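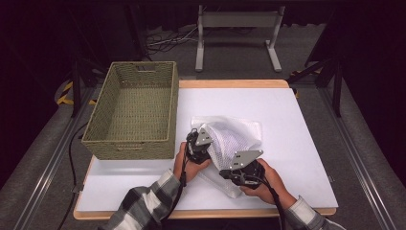
Cesta verde oliva, vacía, sobre la mesa blanca.

Cuaderno del taller de conservación, parroquia de Arruda
Diciembre, sábado, 9:40

Sigo con el libro de actas de la congregación. Ayer quedó separado el primer cuadernillo y hoy toca revisar la numeración antes de tocar nada más. El tomo tiene 172 hojas foliadas a lápiz, con una numeración posterior a la encuadernación. Faltan 3, todas de la parte central. Valquíria Caldeira cree que se arrancaron cuando la congregación se mudó de la capilla vieja de Usmont, pero en el inventario de entonces no consta ninguna pérdida. Lo dejo anotado como duda.

Papel: bueno en general, algo ácido en los bordes. Tinta ferrogálica en la primera mitad, con halo en los trazos gruesos. A partir de la lista de bautismos cambia la mano y cambia la tinta, más azulada. No se lava nada de esa parte hasta hacer la prueba de solubilidad.

11:15
Prueba hecha en cuatro puntos, con agua y con etanol. La tinta azulada se corre con agua, poco pero se corre. La ferrogálica aguanta. Limpieza en seco para todo el tomo, entonces, con brocha y goma rallada. Las manchas de cera del folio de la dedicación del templo se quedan: son de la época y la comunidad pidió que no se quitaran.

Los sueltos que venían dentro de la cubierta (recibos de la campana, un programa de cantos, dos cartas al pastor de Weseo) van a carpeta aparte. Puse una tira de papel en cada sitio de donde salieron.

13:00
Transcripción. Valquíria lleva pasados 345 asientos de miembros de un total de 528. Hay apellidos escritos de hasta cinco maneras; respetamos la grafía de cada asiento y unificamos solo en el índice. Ojo con "rec." - unas veces es "recibido" y otras "recomendado", según el secretario.

16:30
El adhesivo Plallonex no me convence para los refuerzos del lomo. En la tira de muestra quedó rígido y con brillo. Vuelvo al engrudo de almidón, más diluido que la vez anterior.

Pendiente:
- pedir papel japonés fino, queda medio pliego
- preguntar en Usmont por el segundo tomo
- cambiar los secantes el lunes a primera hora
- folio 88: desgarro junto al cosido, sin tratar todavía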